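The matt worktop returns

Gloss had a long run in small kitchens, largely on the argument that it bounced light about. Matt surfaces are now taking its place, and the pale ones raise practical questions of cleaning and glare.

A matt finish scatters light in many directions, so a lamp overhead shows as a soft patch of brightness with no hard reflection. Cream hides flour and limescale well, tea and turmeric badly. A faint mottle in the colour helps with crumbs and fine scratches.
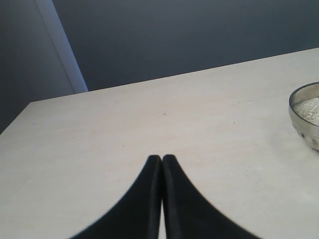
Hashini Gamage would go darker, and says a cream top in a house where curry is cooked every night needs wiping within the hour.

Cleaning is simple: warm water, a little washing-up liquid, a soft cloth, then a dry one. Cream cleaners polish the high points and leave shiny spots that cannot be reversed. For scratches on metal bowls, the usual advice is to keep scouring pads off the outside. Sanding blocks of 2000 grit are sold for worktop repairs, but should be tried on an offcut first.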